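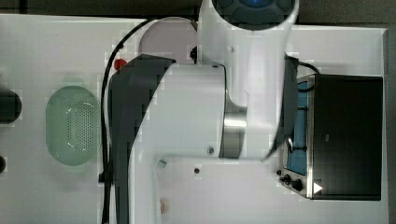
Ornbridge Renters Board > Kitchens and Cooking

Thread: Giving up the full-size oven and using only a toaster oven

noelia_miranda
Posted 2023-06-24

The gas range in my apartment failed inspection and the landlord has offered me a choice. He can put in a new range in September, or he can take the old one out for good, leave me a two-burner cooktop and a cabinet underneath, and drop the rent by $40 a month. I live alone and bake maybe once a week. I'm leaning toward the cabinet.

I already own a Cekurard toaster oven, the medium one. It fits a quarter sheet pan if I push it in at an angle. I've been using only that for the past few weeks while the gas is off.

What works: chicken thighs, roasted vegetables, frozen pizza if it's a small one, baked potatoes, reheating anything.

What doesn't: bread. The top burns before the middle is done. I've tried two recipes and had the same trouble both times.

Has anyone here done this long term? I'd like to hear from people who regretted it too.

pelham_stairs

Did it for four years in a studio and didn't miss the big oven except at Thanksgiving. Tent the bread with foil after the first third of the bake. That fixes most of it.

I'd ask for the rent reduction in writing, with a line saying it carries over when the lease renews. Mine disappeared at renewal and I had nothing to point to.

grouse77

I regretted it. It was fine for a year, then I started having people over and couldn't cook anything for more than two. You end up doing everything in batches and the first batch is cold by the time the last one comes out. Also the kitchen counter gets hot and you lose that whole area for an hour.

$40 isn't much. Take the new range.

noelia_miranda

It's $40 every month, though, and I have nowhere to store pans. Right now they're in the bedroom closet. The cabinet matters to me more than the money does.

I rarely have people over. When I do it's my sister and we order something.

mtarigan

Mawar Tarigan here, I'm in the Carretero building across from the post office. None of the units on my floor have full ovens, so this is how we all cook.

A few things I'd tell a new tenant. Buy an oven thermometer, a cheap one that hangs from the rack. Mine ran 13 degrees hot and I'd been blaming my recipes. Let it preheat a good while after the light goes off, because the light only tells you the air is hot and the walls still aren't. And don't use glass dishes near the top element. I cracked a pie plate that way. 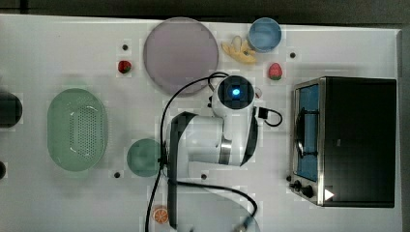
For bread, use a smaller loaf pan and put it on the lowest rack. A tall loaf will always sit too near the element. Rolls and flatbreads come out well. I make focaccia in a cake tin most weeks and it browns evenly if I turn it halfway through.

Don't stack anything on top of the oven either. I know people do.

grouse77

The preheat advice is fine but it adds up on the electric bill. A range oven on gas is cheaper to run where I am. People always say small ovens save energy and leave out what they pay per unit.

pelham_stairs

For a big roast, maybe. For a single potato I don't believe it. You're heating a box several times the size for one potato.

grouse77

I didn't say a potato. I said in general.

mtarigan

It depends on the rate. Ours is included in the rent so I can't help with that. Noelia, do you pay your own electric?

noelia_miranda

I do. The last bill was a little higher than the one before it, but I also had a fan running most nights, so I can't tell how much of that is cooking. The gas account has a base charge that would go away if the range went away, since the cooktop is electric. I hadn't thought of that until grouse brought up the cost.

I ordered a thermometer.

lowell_ct

Check the wiring before you agree to anything. If the electric cooktop and the toaster oven end up on the same circuit you'll trip the breaker whenever you use both. That happened in my last place. The landlord said the circuits were separate and they weren't.

Also ask what happens if you move out. Some places charge you for putting the range back. In the old Fokard apartments a neighbor of mine was billed $431 for "restoration of appliance" and had to go through small claims to get it back. She won, but it took months.

noelia_miranda

That's a good point and I wouldn't have asked. I'll get both of those in the agreement – the circuit and the move-out charge.

grouse77

I still think you'll want the oven when it gets cold out. But if the cabinet is what you need then that's your answer. Keep the old range's rack if he lets you. It makes a decent cooling rack.

noelia_miranda

Update. He agreed to put the reduction in the lease and it carries over. No charge at move-out. An electrician is coming to look at the circuit before anything is removed, so it isn't final yet.

The thermometer came. Mine runs hot too, worse than Mawar's at the high end. I turned it down, used the small pan on the bottom rack, and tented it with foil. The loaf was a bit pale on the sides but cooked through.

mtarigan

Pale sides are the pan. Try a dark one.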